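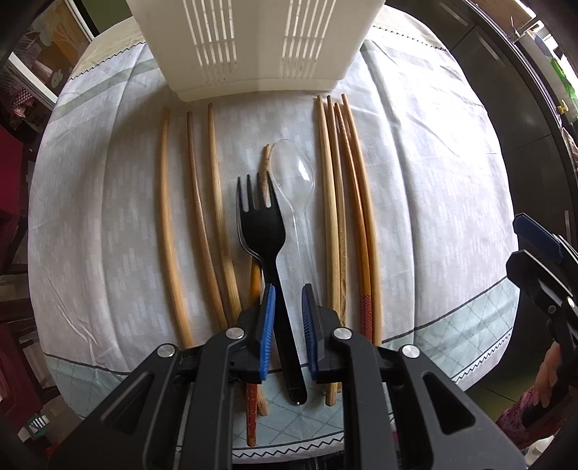

4.2 Comparação das almofadas nos dedos da garra

Confesso que entrei nesta parte do estudo convencida de que a geometria dos dedos ia decidir tudo, e a Tia Pearce apostou comigo um café que seria a almofada. Paguei o café em setembro. Na bancada da Gillgate, com blocos de espuma e cubos impressos, as duas configurações da garra de mão pareciam iguais (tão iguais que quase cortámos a secção!). Foi só quando passámos para talheres e pauzinhos em cima de uma toalha que as curvas começaram a separar-se.

A tarefa é simples de explicar: pegar num utensílio pousado na mesa e pô-lo de pé no porta-talheres. Cada operador trabalha com duas garras, uma em cada mão, e fizemos 40 tentativas por utensílio e por configuração. O Chaminda Karunaratne queria um tampo liso e rígido, eu queria pano com vincos, e ganhei eu, porque um pauzinho fino encostado a outro sobre tecido é o caso que mais nos interessa. O pano cede quando a ponta do dedo empurra, e a almofada tem de entrar por baixo sem arrastar o vizinho.
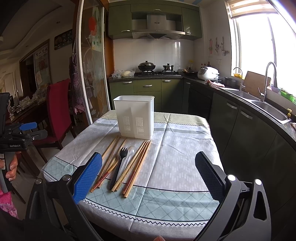
Figura 3. Montagem na cozinha: oito pauzinhos de madeira, um garfo preto e uma colher transparente diante do porta-talheres branco.

Das 900 tentativas gravadas ficámos com 598 para análise. As restantes caíram quase todas no mesmo saco: a câmara da garra perdia a referência quando o operador rodava o pulso depressa demais, e o controlador da Oteo, que uso há anos e de que até gosto, não perdoa isso. O Dean Wainwright acha que fui severa no corte. Talvez tenha sido, mas preferi deitar fora trajetórias duvidosas a discutir milímetros depois.

A colher foi a mais chata de todas. Sendo transparente, quase desaparece contra o pano claro, e o estimador de pose agarrava-se ao reflexo na concha em vez de seguir o cabo. Nos pauzinhos juntos, o erro típico era outro: a garra fechava sobre dois de uma vez, e aí a almofada mais macia piorava as coisas, já que se moldava a ambos e não largava nenhum. Com o garfo não vimos diferença que valha a pena relatar.

Falta repetir tudo com o braço fixo da Jimden, que a Wendy Ackroyd está a calibrar, e usar a mesma toalha, vincos incluídos.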